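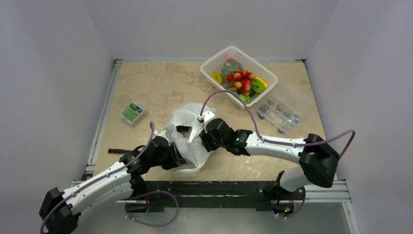

## Varma two-arm cell: setup and care

The Varma puts two arms on one front beam, so both can work on the same floppy thing. Thin plastic bags are our favorite test – all folds, and a great way to find out if your grippers line up!

**Before the first run**

- Check the screws along both forearms.
- Plug in the sensor cable above the right gripper until it seats.
- Leave slack in the purple cables at each elbow. Jeptoo Masanja bends both arms fully 7 times and watches the loops.
- Look for the green light at the right base.

**Upkeep**

Wipe the gripper fingers every 79 hours of running, and check the wrist joints at 546. Keep spare screws sorted in a lidded organizer. Spare cables ship from Burkdale in nearly 2 weeks.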